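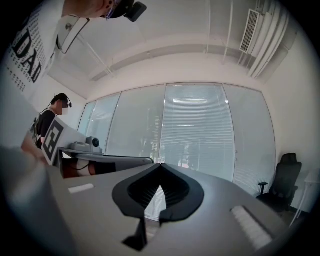
Laiba Gilani asked whether we could hold the open day demo to one task next time, and do it more slowly. People at the back lost track once we moved from calibration into grasping. Two others said the same on their way out. I think she is right, and I'm writing it down before we start planning the September one.

Sunday, August 23, 2026

Open day, main office. Doors at ten, last group gone a little after four. Notes in the order I remember them.

Setup. Moved the desks to the side last night and taped the floor for the standing line. The tape came up by noon and people stood wherever they liked. No harm done, but the groups crowded in and those behind couldn't see the jaws. Either raise the table or put the gripper view on the wall screen from the start. We only did that for the third group and the questions got better right away.

Demo 1, marker board and hand-held gripper. Ran the alignment check as the opener. Someone holds the marker board, the gripper gets turned toward it, and the laptop shows whether the pose comes in. Visitors liked this more than I expected. The delay between moving the board and seeing the pose jump on the laptop was easy to notice, and one man asked about it three times. Answer for next time: the display was set to refresh every 200 ms, the logging is faster. I should have had the log open to show him.

Lost the pose twice in the second group. Both times the board was tilted too far. Venetian blinds were down all day, so I don't think daylight was the problem. Ceiling light might be. To check: same board, same angles, lights off and on, with the office empty.

Demo 2, pick and place with the Folto arm. Fifteen minutes planned, took twenty-five. The Folto stopped on a joint limit during the first group because I had left the old home position in. Fixed between groups. After that it ran clean until the last session, when it dropped a foam block on the approach. Restarted it, same thing. Swapped the finger pads and it held. Old pads are in the tray marked "check", please don't put them back in the drawer.

Demo 3, sorting. We cut it for groups four and five to catch up. Didn't miss it.

Questions that came up more than once:

How long does the recording take? I said it depends on the task, which is a poor answer. For the drawer task we have 2,000 takes logged and are going for 3,000. Put those two numbers on the poster.

Can the gripper be bought? No. The body is our own print. The people from Boltier wanted the files, and I told them to write in and ask, as I don't know what we have agreed with Sandhu about the jaw design. Need to look at that before anyone sends anything.

Does it work with soft things? Said yes for cloth and not yet for bags. Someone had a bread roll in their pocket and wanted to try it. We tried it. Crumbs in the left jaw, cleaned with the small brush afterward. Leave food off the table in September.

Drustico sent two people, who stayed through lunch. They are running a similar setup with a heavier arm and have the same trouble with head camera cables pulling when the wearer turns quickly. Their fix is a clip at the collar with a bit of slack above it. Cheap enough to try this week. They also offered to swap calibration boards so we can compare results on both sides. I said yes.

Handouts. Printed 200, have a thick stack left over. Most people took a photo of the poster and left the paper. Print fewer.

Batteries. Charged everything on Saturday night and still ran short on one head camera by three o'clock. It was the unit with the scratched case, same one that ran down early last month. Labeled it and took it out of the rotation.

To do:
- lighting check on the marker board
- old home position out of the Folto config, not only on the demo laptop
- collar clips
- ask about the Sandhu agreement, then answer Boltier
- board swap with Drustico, find a box that fits
- redo the demo plan with one task, wall screen on from the start
- desks back before Monday's call (done, except the one by the side wall)

Logs from all five groups are on the shared drive under open day. Group two has a gap in it where I unplugged the wrong hub.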